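Overnight Respite Care for Families in the Turcotte District
Student Project Report, Community Services Practicum
Prepared by Thérèse Sutherland
Submitted 14/02/2022

Background

Turcotte is a residential district on the east side of Garkbridge. Many of its households include a child with a disability or a long-term medical condition, and in most of these the daily care is provided by one parent. Daytime support is available through the schools. Overnight support is limited to a single provider, Pillden House, which operates under an agreement with the Bruklow Family Services office.

The purpose of this project was to examine how families learn about overnight respite, what prevents them from applying, and whether the current intake process could be made simpler. The project did not evaluate the quality of care given to individual children.

Method

A written survey was mailed to 50 households on the Bruklow contact list. Responses were received from 62 percent of them. Follow-up interviews were held by telephone with parents who agreed to be contacted, and two staff members at Pillden House were interviewed in person. Survey forms were provided in English only, and this is a limitation of the study. Families who are not already known to Bruklow were not reached.

Findings

Most respondents had heard of overnight respite from another parent. Few recalled receiving the printed notice that Bruklow sends each year, and several who did recall it believed that the service was for emergencies only. The notice uses the term "short-term residential relief," and parents interviewed did not connect this phrase with a planned night away from home.

The application itself was described as long. It runs to 20 pages and asks for medical information that the family has usually given to the school already. Parents who work evening shifts reported difficulty in reaching the intake desk by telephone during its open hours. Two parents began the form and set it aside – one of them twice.

Cost was mentioned less often than expected. The fee is set on a sliding scale, and families at the lowest level pay nothing. However, the scale appears on the last page of the form, after the medical section.

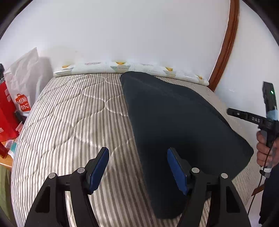 Parents also asked what a child's night at a respite home would be like, and the present materials do not answer them. The notice contains no account of meals, bedtime, or staffing after dark. Interviewed parents wanted plain details about the sleeping arrangements, down to whether a mattress is quilted like the striped one shown, and whether a large cushion such as the dark gray one on top of it could be requested. Staff at Pillden House answer such questions readily by telephone, but the answers are not written down anywhere.

Recommendations

The annual notice should use the words "overnight respite" in its heading and state that visits may be planned in advance. The fee scale should be moved to the first page of the application. With the parent's written consent, medical information should be requested from the school. Bruklow should also consider opening the intake desk one evening per week. Reprinting the notice in a run of 1,000 copies would allow it to be placed in clinics and school offices as well as mailed.

A further survey, offered in Spanish and distributed through the schools, is suggested for the next practicum group.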